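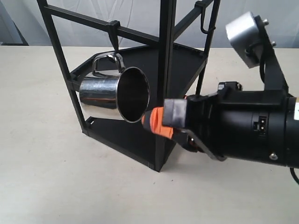
Can old vinyl records be washed at home without a machine?

A vinyl LP can be washed by hand with distilled water, a few drops of plain surfactant and two soft brushes, provided the label stays dry and the disc is rinsed before it dries. Shellac discs need a different fluid (see the end of the page).

Before you start

Check what the disc is made of. Most singles and albums from the last several decades are vinyl and tolerate water and small amounts of alcohol. Shellac is heavier, stiffer and breaks if dropped. Alcohol dissolves it. Some home-cut discs are a soft lacquer over metal or card, and these should be left alone.

Hold the disc under a desk lamp at a low angle. Dust sits on top of the groove and moves when touched with a dry brush. Fingerprints show as dull ovals. Mold is a gray or white bloom, often in patches, and it should be treated outdoors or near an open window so the spores do not settle on the rest of the shelf.

Scratches will not wash out. A groove worn by a damaged stylus will not improve either, and looks gray and slightly matte even when clean.

Fluid

Use distilled water, not tap water. Tap water leaves minerals in the groove that are audible as fine crackle. Add 3 drops of photographic wetting agent or unscented dish detergent to a quart. More than that leaves a film. If the disc is greasy, isopropyl alcohol can be added at a low proportion, but keep it off picture discs and anything you cannot identify.

Label the bottle with the contents and the date it was mixed. Mine reads 04/08/2022 and has been refilled from fresh stock, so the label needs redoing. Mixed fluid kept more than a season should be thrown out.

Washing

1. Dry brush with carbon fiber, following the groove, never across it.
2. Cover the label. A flat rubber disc of the right diameter works. Silviu Stanciu uses the lid of a Furtună paint tub with a ring of foam glued inside – it holds better than the rubber.
3. Wet the playing surface with a fine spray. Wait a minute for the fluid to settle into the groove.
4. Work around the disc with a soft brush, light pressure, both directions.
5. Rinse with plain distilled water using a second brush that never touches detergent.
6. Lift off the bulk of the water with a lint-free cloth. Dab, then wipe along the groove.
7. Stand the disc on edge in a rack to air dry. Leave it longer than seems necessary.

Do not use a hair dryer. Vinyl softens at temperatures a dryer reaches easily, and a dished record is harder to fix than a dirty one.

Sleeves

A clean record goes into a new inner sleeve. Plain paper sheds fibers and scuffs the surface. Polyethylene-lined paper is adequate. Avoid soft PVC outers, which can react with the disc in storage and leave a cloudy pattern that stays.

Price stickers come off card jackets with naphtha on a cotton swab. Test first on the spine. Laminated jackets usually tolerate it, uncoated ones may stain. Corina Sima lifts them dry with a plastic palette knife warmed in her hand, and loses fewer covers than I do.

Shelving

Store upright, not leaning, and not stacked flat. Divide long runs so that no section carries the weight of its neighbors. My own shelf holds 216 albums in 13 sections, and the dividers are offcuts of hardboard with the edges sanded. Check the load rating of the shelf. Records are dense, and wide spans sag in the middle.

Keep the shelf away from radiators and exterior walls. In January the outside wall of an unheated room can be damp enough to start mold on the jackets while the center of the room reads normal on a hygrometer.

The stylus

Wash the record and then play it with a dirty stylus, and the dirt goes straight back. Clean from back to front only, with a dry brush made for the purpose. Switch off the amplifier first.

Shellac

Same method, no alcohol in the fluid, less water and a faster rinse. Dry at once with a cloth. Harvey Li adds that chipped edges should be kept dry altogether, as some discs have a fiber core that swells.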